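Brurkent Workshop Notes
Unit 7: Sorting, Placing and Putting Things Back
Room 34, Storneck Building

Before you start

Read this handout before class. The one from November is out of date, and the people still working from it can be recognized by their expressions.

This unit concerns a task most of you mastered before you could tie your shoes, namely putting a coloured block where it is supposed to go. You may feel you have outgrown it. Past marks suggest otherwise.

The subject is placement. Any placement task has an object, a target and a rule. The object is the block. The target is a marked area with a border you can see from where you're standing. The rule is the sentence telling you what counts as done, and it is where most of the arguments start. "Put the red one in the square" sounds complete until somebody leaves it sitting on the line.

Terms for this unit

Target: the area inside the border.
Border: the thick black part. For our purposes the border is not the target. Write this down.
Neighbour: any block close enough to the target to be bumped.
Staging: where blocks wait before their turn. Choose it on purpose, or it will be chosen for you by whoever puts down a coffee.

Why black borders? Contrast. A thick dark edge on a pale surface is easy to find at a glance, even on a tabletop that has picked up a few smudges. We tried a tasteful grey one year – very handsome, and lost under the first shadow.

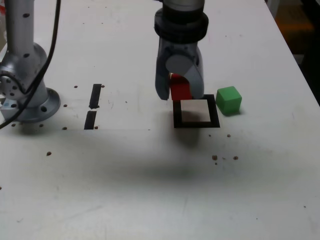 Red block by the black border, green to the right of it.
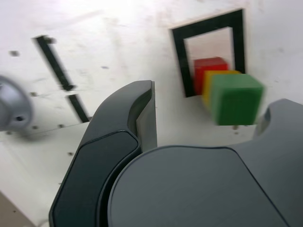
Notes and layout: Brurkent Workshop staff
Revised 2026-01-02

Working with more than one colour

One block is a placement. Several blocks are an arrangement, and an arrangement has an order. Red, yellow and green in a staggered row will look like three separate things from one side and a small traffic jam from another, with the nearest block covering part of the one behind it. Check your row from at least two viewpoints before you call it finished.

Decide the order on paper first. If the far position is hard to reach once the near one is full, fill the far one first. Every year a few groups discover this independently, at some volume.

Exercise (in groups of 4)

Write a rule for placing one red block inside a bordered square. Swap rules with another group. Follow theirs exactly as written, including the parts they obviously didn't mean. Note where the block ends up, then rewrite your own rule.

Repeat with a green neighbour just outside the border. Your rule must now say what happens if the neighbour moves. "It won't" is not a rule.

Hand in both versions, crossings-out included. Use the Nepia sheet, form 3099, and keep it to one side of the page. The Ekport reading is optional, in the Canadian sense of the word.

Blocks go back in the tub at the end.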